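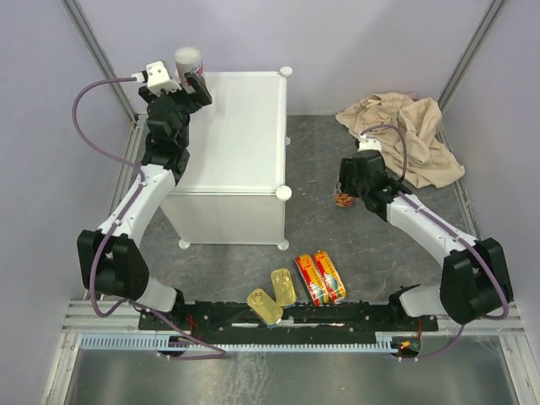 Cell 203, two-arm bench, left gripper holding a cup over the white cabinet.

Valtow bench safety check - Cell 203
Date: 16/02/2020

Cables: OK
Both purple cables have a nice generous loop coming off the grippers. Please keep it that way, and do run each arm slowly through its full reach after any re-tie, watching the loop the whole time.

Base rail and screws: OK
All snug. I went over them twice, being a bit of a worrier about rails.

Thin red wires, left end of rail: NEEDS WORK
I'd feel so much better with these clipped down before the next long run - 2 clips should do it.

Floor items: OK, with a comment
Packages and yellow containers may stay near the front edge, but keep the cloth heaped well back so no finger catches a fold.

Stop button: OK
Tested 5 times, good every time. Lovely work, Prania crew!

Hands out of the enclosure: REMINDER
Both arms parked and power off before anybody reaches in, even for a dropped cup.

Next check due: July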